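# Fundodton leaves early access with a new campaign and a reworked trade system

1 December 2024

Fundodton, the turn-based trading and town management game from Zusamex, is out of early access. Version 1.0 is available now for Windows and Linux as a download of the full game, and anyone who bought the early access build gets it as a free update. A Mac version is planned, but the studio has not given a date for it.

The game puts the player in charge of a small river port with one warehouse, two barges and a debt to a bank upriver. Each turn covers a week. You set prices, hire crews, sign contracts with other towns and decide what to build with whatever is left. There is no combat. Rival towns can undercut you, block your permits or buy up your suppliers, and most games that end badly end in bankruptcy.

## What's new in 1.0

The largest addition is the Trosemcombe campaign, a linked set of 10 scenarios that takes place downstream from the original map. The first three are short and work as a tutorial. The fourth opens the salt marsh and brings in tides, which change how many barges can reach the docks in a given turn. The last scenario can be played as an open-ended game once its goals are met.

Towns in Trosemcombe keep a memory of how they have been treated. Break a contract in scenario two and the same council will ask for a deposit in scenario six. Players who don't want this can turn off carried grudges on the campaign setup screen, and each scenario then starts with neutral relations.

Trade has been rebuilt as well. In the early access version, each good had one price per town, and that price moved up or down by a fixed step after every sale. Prices now depend on how much a town has in storage, how fast it uses the good up, and what it expects to arrive under signed contracts. The practical effect is that flooding a market takes longer to do and much longer to recover from.

The number of event cards has gone up to 236. Many of the new ones are tied to the season, and the game will no longer draw the same card twice in a single year.

Other changes listed in the patch notes:

- Saved trade routes can be copied from one barge to another.
- The ledger can be sorted by town, by good or by contract.
- Text size can be set separately for the map and for menus.
- Ironman saves are now written at the end of each turn and no longer at the start.
- The "Quiet Harbor" achievement has been fixed and will unlock on loading a save that meets its terms.
- Three new music tracks have been added for winter turns.

Saves from early access builds will load in 1.0, but they keep the old price rules. A notice on the load screen marks them as legacy games. Zusamex recommends finishing those games or starting over, and says legacy rules will stay in the game for at least a year.
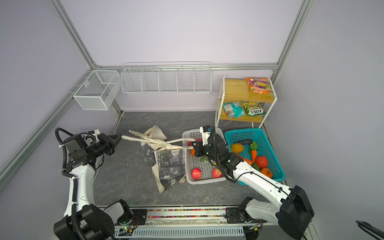
Ximena Ulloa said the price rules were the part of the game that changed most often during early access, and that the team threw out two complete versions before settling on the present one. The first was accurate but slow, she said, and late-game turns took too long to process on older machines. The second was fast but could be beaten by hoarding lamp oil. "We had testers who did nothing else," she said. "They bought lamp oil for forty turns and then retired."

The hoarding trick has been closed off by storage costs, which rise sharply once a warehouse is more than three-quarters full. Insurance is also new. A barge that sinks without a policy is simply gone, cargo included, while an insured one pays out after four turns.

## Difficulty

Early access players were split over how hard the game should be. The old Normal setting gave a starting loan of 565 crowns with no payment due in the first year, and it was possible to ignore the debt for a long time. In 1.0, Normal starts with 300 crowns and payments begin in the second quarter. The old terms are still available under a setting called Relaxed.

There is also a custom mode that lets players set the loan, the interest rate, the number of rival towns and how often events are drawn. Achievements are off in custom games unless the settings are at or above Normal.

The rival towns play differently from one another now. Benítez, the wealthy port at the top of the river, will pay well over the going rate to keep a competitor out of a market, and then raise its prices when the competitor has left. The smaller towns tend to follow whoever signed the most recent long contract with them. On Hard, rivals also bid on crews, so wages go up when several towns are building at once.

We played the first five Trosemcombe scenarios with the release build. The tides take some getting used to. The forecast only shows two turns ahead at the start, and a barge caught on the wrong side of the bar sits there using up wages. Building a tide gauge extends the forecast to six turns, and in our games it was worth putting up before a second warehouse. The campaign map is clearer than the original one – town names no longer overlap when zoomed out – and the new contract window shows penalties next to the signature button, where they were previously on a separate page.

Turn processing was quick throughout. We had one crash, when switching from full screen to windowed mode during an autosave, and no progress was lost. The studio has listed this as a known issue along with two others: the barge list can scroll back to the top after a sale, and some controllers are not recognized if they are plugged in after the game has started.
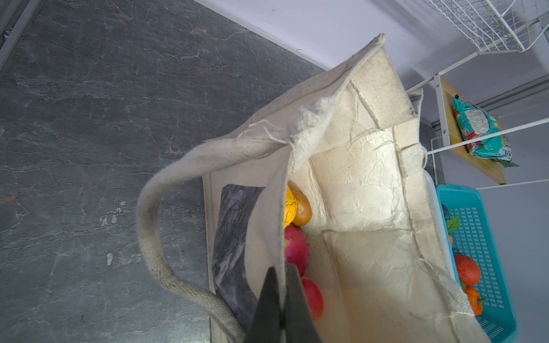 Can scenarios made with the early access editor still be used in version 1.0?

They can, after a one-time conversion. Open the file in the new editor and save it again, and the game fills in default storage and usage figures for each town. Scenario makers will probably want to adjust those figures by hand, especially on maps with very few towns. Custom event cards carry over without changes, but scripts that set a fixed price for a good will be skipped, and the editor lists every skipped line in a report.

The editor comes with the game and is opened from the main menu. It can now build linked campaigns of up to eight scenarios, with relations and money carried between them. Tides can be added to any map with a coastline. Sharing is done through plain files, which go in the scenarios folder, and there is no account to set up.

## Price and languages

The base game includes the Trosemcombe campaign. There is no deluxe edition. The soundtrack is sold on its own, and the manual is included as a PDF with the download. The manual has been rewritten for 1.0, and its section on contracts is worth reading before the fourth scenario.

Fundodton is playable in English, Spanish, German, French and Polish. The Spanish text has been redone from scratch, and the studio is asking players to report leftover lines from the old translation. Portuguese is in progress.

There is no online multiplayer. Hot-seat play for two to four people works on the original map and in any custom scenario that allows it, but not in the campaign. Ruby-Lee Cosgrove said play-by-file, in which a save is passed from one player to the next, is being tested inside the studio and could be added if it holds up.

A first patch is planned for later in December. It will deal with the full screen crash and the barge list, and it will add an option to skip the animation when a barge docks. Players who want to try it early can switch to the beta branch. Zusamex advises making a copy of the saves folder first, as games saved on the beta branch cannot be loaded in the regular version until the patch is released for everyone.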